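Print this page
E-mail this page

Good practice at the bench: handling cloths and textiles with two-armed machines

Guidance sheet 47, issued by the Keltis Workshop Advice Service. Revised 12 May 2019.

This sheet applies to home workshops, teaching rooms and small repair rooms in which a two-armed machine is used for folding, sorting or wiping. It should be read together with the maker's handbook. Where the two differ, the stricter rule applies.

Before switching on

Tables must stand level. Where two tables are pushed together, the join should be checked with the flat of the hand, and any raised edge corrected before cloth is moved across it. A hem that catches on a join will pull the whole piece out of line.

Cables along the arms should be long enough for the full movement of the wrist and should not hang where a gripper may close on them. Loops are acceptable if they return to the arm. Trim cable ties close to the head, as a long tail will snag knitted fabric.

Cleaning sprays, bottles and other liquids are to be kept beyond the working reach of both arms. Caps must be on. Pens and adhesives may stay on the table between tasks, provided they are closed and the operator knows where they are.

Holding the cloth

Cloth should be held at two edges or corners and lifted only as far as the fold requires. A checked or striped fabric is recommended for first trials – the lines show at once whether the piece is hanging square. Sewn-in labels should be kept clear of the finger pads, which grip a double thickness less evenly.
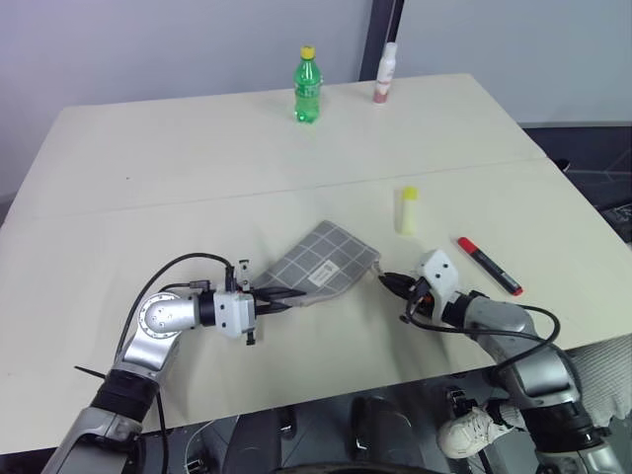
How often should the gripper fingers be cleaned?
At the start of each session, and again after any cloth that sheds lint or has been treated with polish. A barely damp cloth is enough. Solvents should not be used on rubber pads.

Persons near the machine

Operators should remain outside the reach of the arms while power is on. Closed, flat shoes are required. Loose sleeves, scarves and lanyards are to be secured or removed. If a cloth slips to the floor, the arms must be stopped before anyone bends to collect it.

The stop button must be within reach of the operator's usual position and is to be tested weekly. Users of the Naminura bench stand should note that its button is fitted on the left side only, and should arrange the table accordingly.

Records

A bench log is to be kept with each machine. It should show the date, the task, the type of cloth and any stop made by hand. Finger pads are to be replaced after 1000 grips or at the first sign of splitting – whichever comes sooner. Clurneo pads are supplied in pairs and must be changed as a pair.

Logs are inspected each March. Rooms registered under the Muriithi scheme should send a copy with their renewal form, quoting reference 2844.

Related sheets: 218, Storage of sprays and solvents.

Print this page
E-mail this page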